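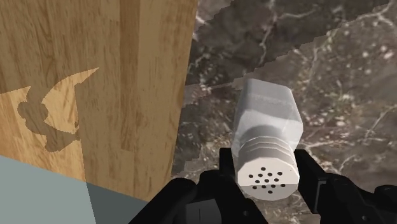

A shadow on wood grain, in a computer rendering.

The Wrong List

Patients leave the hospital with new pills, old pills and a sheet of paper that is supposed to explain both. At Grovudgate General, pharmacists started checking the paper.

February 17, 2023

The discharge sheet at Grovudgate General used to come off the printer at the nurses' station a little before the patient's ride arrived. It had the drugs to take at home, the doses and the times of day. A nurse read it aloud, the patient signed the bottom, and a copy went into the chart.

Often the sheet was wrong. A blood pressure pill stopped on admission would still be on it. A blood thinner that had been changed during the stay would appear under both names, the old and the new. A sleeping pill given on the ward to get someone through a noisy night would be carried over as if the patient had taken it for years.

Hospitals have known about the problem for a long time. The process meant to prevent it is called medication reconciliation, and on paper it is simple. When a patient comes in, someone writes down everything the patient takes at home. When the patient leaves, someone compares that list with what was given on the ward and decides, drug by drug, what continues, what stops and what changes.

In practice the first list is usually made in the emergency department, at speed, from whatever source is handy. That may be an old clinic record, a plastic bag of bottles or a daughter on the phone. Mistakes made there stay in the record for the whole stay. By discharge they look official.

Grovudgate is a mid-sized hospital that takes in patients from the town and from the farm country out toward Innes, where the nearest pharmacy may be a long drive away. In November, after a review of patients who had come back soon after going home, it moved the job of making the first list from the emergency department staff to pharmacists and trained pharmacy technicians. The change began on the medical floor and has since spread to surgery.

The technicians work from a script. They ask the patient what the drug is for before they ask its name, which many people don't remember. They ask about eye drops, inhalers, patches, creams and anything bought without a prescription. They call the drugstore to find out what was picked up, and when. A prescription that has not been filled since summer is a prescription the patient is probably not taking, whatever the clinic record says.

A full history takes longer than the old method did. For a patient on many drugs it can take 60 minutes, most of it spent waiting on the phone. Shorter ones are done before the patient is moved upstairs.

The hospital limited the service to patients it considered most likely to be harmed by an error. To qualify, a patient had to be taking more than 7 regular medications, or be on insulin, a blood thinner or a seizure drug. Everyone else still gets a list made by a nurse or a doctor.

That limit is a matter of argument inside the hospital. Some of the surgical staff point out that a healthy person sent home with a short course of strong painkillers can get into trouble too, particularly if there is already a bottle of something similar in the medicine cabinet. The pharmacy department agrees and says it does not have the people.

Software was supposed to fill the gap. Grovudgate's records run on a system called Flulia, which pulls in prescriptions from outside clinics and flags duplicates. Doctors on the medical floor say the duplicates are caught well enough. What the system does poorly is tell a drug that was stopped on purpose from one that simply ran out. Both show up as inactive, in the same gray type, and a tired resident going down the screen at the end of a shift can restart either with one click.

The hospital also tried a phone app, Jomow, that was meant to send patients reminders at home. It worked for people who were already comfortable managing their own prescriptions. Many of the patients on the longest lists did not install it, and some of those who did received reminders for drugs that had since been stopped by their family doctor, who had no way to edit the schedule. The hospital let the contract lapse.

What has lasted is less complicated. The discharge sheet was redesigned with three headings: keep taking, stop taking, and new. The stop list comes first and is printed in large type. Under each new drug is a line saying what it is for in ordinary words, so that a diuretic is described as a water pill for swelling. The technical name is still there, since the drugstore needs it.

Nurses asked for one more change. They wanted the sheet earlier. When it printed at the last minute there was no time to fix it, and a patient with a coat on does not want to discuss potassium. The sheet now goes to the bedside the evening before, when possible, and a family member is asked to read it through.

It also goes by fax to the patient's own pharmacy. Pharmacists in town had complained for years that they learned about a stopped drug only when the patient came in for a refill. Automatic refills made things worse. A person could be told in the hospital to quit a medication and find a fresh bottle of it in the mailbox two days later.

Whether any of this keeps people from coming back to the hospital is harder to say. Readmissions happen for many reasons, and a patient with a failing heart may return no matter how clean the list is. Grovudgate has not published results and does not plan to until the program has run for a full year on both floors. For now it audits a sample of charts each month and looks for unexplained differences between the admission list and the discharge sheet. The pharmacy department says there are fewer than before, and that most of the ones left involve patients admitted at night, when the technicians are not on duty.

The hospital is deciding whether to pay for a night shift. The pharmacy has asked for two positions. The budget now under discussion has money for one.

For patients, pharmacists at Grovudgate give the same advice they gave before the program started. Keep a written list in your wallet, with doses. Cross things off when they are stopped, and write the date next to them. Bring the bottles if you can, including the ones you no longer use. Before leaving, ask which of your old pills you should not take when you get home, and have someone with you write down the answer.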